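Why Does a Lake Freeze From the Top?

When winter comes, the small lake near Pesthorpe gets a hard white lid. Children walk by it on the way to school and ask the same thing every year. Where did the fish go? Are they frozen too?

The fish are fine. To understand why, we must look at a strange habit of water.

Most things become smaller when they get cold. A metal bridge is a little shorter in January than in July. Water does the same, but only for a while. It shrinks and becomes heavier until it reaches 39 degrees Fahrenheit. If it gets colder than this, it starts to grow again. And when it turns to ice, it suddenly needs much more room. This is why a full glass bottle can break in the freezer.

Now think of the lake in fall. The cold air touches the water on top. This water becomes heavy and sinks, and warmer water comes up from below. It goes on like this for many days, like a very slow stirring with a spoon. At last the whole lake is at 39 degrees. After this the top can become colder still, but it does not sink anymore, for now it is lighter than the water under it. It stays on top and freezes there. 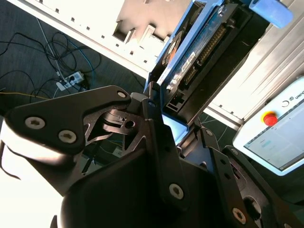 A reader in Cernitz wrote to us that her class did not believe ice is lighter than water, so they put 1,000 grams of water in the freezer and weighed it again the next morning, and the scale showed the same number. Is the ice lighter or not?

It is a good question, and the class did the weighing well. The same water weighs the same before and after it freezes. But the ice takes more space. If you fill one cup with water and cut a piece of ice of exactly the same size as the water in the cup, the piece of ice will weigh less. This is what we mean when we say "lighter" here. The right word is "less dense."

So ice floats, and it does one more useful thing. It works like a blanket. The cold wind cannot touch the water below, and the ice grows thicker only slowly. When snow falls on it, the blanket is even better. Down at the bottom of a deep lake the water can stay near 39 degrees all winter. The fish rest there, move little and eat little.

A very shallow pond is different. It can freeze down to the mud, and fish cannot live in it through a hard winter.

Try it at home

Fill a plastic cup with water, but leave some space at the top. Draw a line on the outside where the water ends. Put the cup in the freezer for 6 hours or until it is hard all through. Then look where the ice ends. Put the ice in a bowl of water and see how much of it stays under the surface.

Please remember: never walk on a frozen lake without an adult who knows that the ice is safe.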